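Trekance Kids' Activity Table by Otberg

The Trekance is a children's activity table with a plain white top, made for pretend kitchens, puzzles, clay, and the kind of long afternoon where all three end up going at once. We've had it in the store since January and we love it! The top is one smooth surface with no printed road map or cartoon border, so it can be a restaurant before lunch and a post office after.

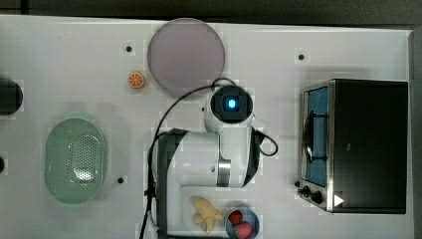

White tabletop with a lavender-gray play plate and a toy orange slice.

The legs are solid beech and come in 2 heights, both in the box. Start with the short set for toddlers sitting on the floor or on low stools, then swap to the tall set when knees start bumping. Each leg threads into a steel plate under the top and tightens by hand (really, no tools, and we did it while holding a coffee). Corners are rounded, and the underside is sanded just as well as the parts you see, which matters when small fingers grab the edge to pull themselves up.

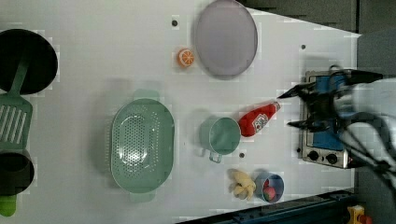 Pretend cooking is where the Trekance gets the most use in our play corner. The top is deep enough for a whole kitchen setup, with room left over for the customers' elbows. A play stove with a blue cooking surface looks great against the white, and so does a red ketchup bottle lying next to it, ready for whatever is being served. Play food isn't included, but we stock the Takács kitchen sets a shelf away and they suit this table very well.

Cleanup is easy. Washable marker, flour paste, and yogurt come off with a damp cloth. For crayon, use a little dish soap and a soft sponge. Please skip scouring pads and anything with bleach, as they'll dull the finish. The Privura coating is water-based and has no strong smell out of the box, so you can put it to use the same day.

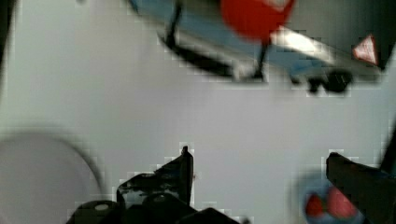 The smooth top, seen up close.

Details
Maker: Otberg
Top: white, Privura water-based finish
Legs: solid beech, short and tall sets included
Weight limit: up to 113 lb, evenly spread
Suggested age: 2 to 7 years
Assembly: by hand, no tools
Ships in: one flat box

Spare legs and leg plates are sold separately. If you're adding a second table, order both together and we'll send them in the same shipment.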